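Zastville seat belt checks continue through June

The county's roadside seat belt checks will run until the end of June, road safety officer Shamim Ghauri has confirmed. Officers stopped 1,232 vehicles on the Miettinen road and the old airfield loop last month. In 186 of them at least one person was not belted in, most often a passenger in the back.

Drivers are responsible for anyone under 16. The fine is $100 for a first stop and goes up after that. Paying within 10 days avoids a court date.

Ghauri said short trips were the main problem - people driving to the store or the school and not bothering. Most of the stops were made between 3 and 6 p.m.

Free child seat fittings are available at the Leltus garage every afternoon this month. Bring the seat and its manual if you still have it.
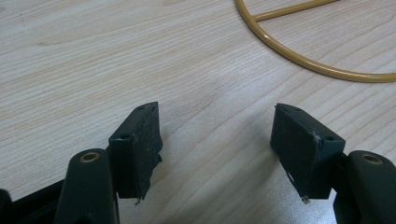
Black gripper fingers over a light wooden surface.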